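Sorting and Storing Small Parts
Course handout 2, workshop organization unit
Prepared by Humaira Jatoi. Revised 2021-03-20.

1. Scope

This handout covers the handling of small colored parts between a circular table and open storage bins. It assumes you have read the Disen notes on labeling and have done the counting exercise from the September session. Terms used here follow Bożena Górecki's glossary, with one change: "tray" and "bin" are treated as the same thing when the container is open at the top and has a flat floor.

2. The table

A round table has no corners for parts to collect in, but it has two edges to watch, the outer rim and the hub. A raised outer rim stops a part from leaving the surface. The hub is more of a problem. Where it is an open collar, a part that goes over the edge ends up inside and has to be fetched out by hand.

Surface color matters more than most students expect. Red and yellow both read clearly against green. Glossy surfaces reflect the ceiling lights, and a pale part lying in a reflection is easy to miss on a first pass. Check the bright streaks separately. 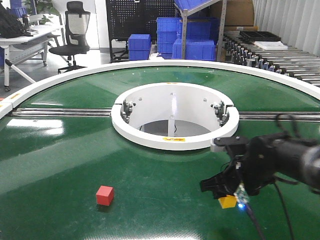 3. Bins

Bins are stored close to the table, on the floor or on shelving. Stack only bins of the same pattern, and stack them empty. A bin placed on top of a shelving frame should sit flat.

The working rule for this course is one part type per bin. In the Drastness exercise you will be given a mixed lot of 200 parts and must divide it by color first and by shape second. Color is the faster criterion and reduces the lot before any close inspection is needed. Studded bricks and plain blocks of the same color are separated in the second pass.

A single part on a wide bin floor is easy to pick up, provided there is clear space on both sides of it.
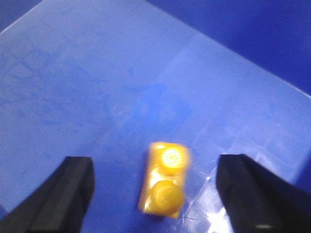
Clearance is specified for the long sides of the part, as these are the sides normally gripped. For the exercise, allow 30 mm per side. Parts touching a wall are moved toward the middle before they are lifted – do not try to pry them out of the corner. Studs count as part of the overall height and should be included when you calculate how many layers a bin will hold.

4. Bin walls and rims

The walls of most storage bins are thin for their height. Vertical ribs divide the wall into panels and limit bowing when the bin is full. The rim is thickened for the same reason and also serves as the lifting edge. When a part is carried over the rim, its lowest point must clear the highest point of the lip. Measure from the bottom of the part.

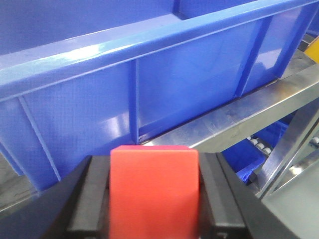
Fig. 3. Red block held upright near a blue bin; note the wall ribs and thick rim.

5. Exercise

Work in pairs. Sketch one bin wall, mark the ribs, and record the rim height at both ends. Then sort the Drastness lot and enter the counts on the Mughal sheet, with one line for each color and shape. Leave the totals column blank until your partner has repeated the count. Where the two counts differ, recount that bin only.

Reading for next time: Hoso notes, section on mixed lots.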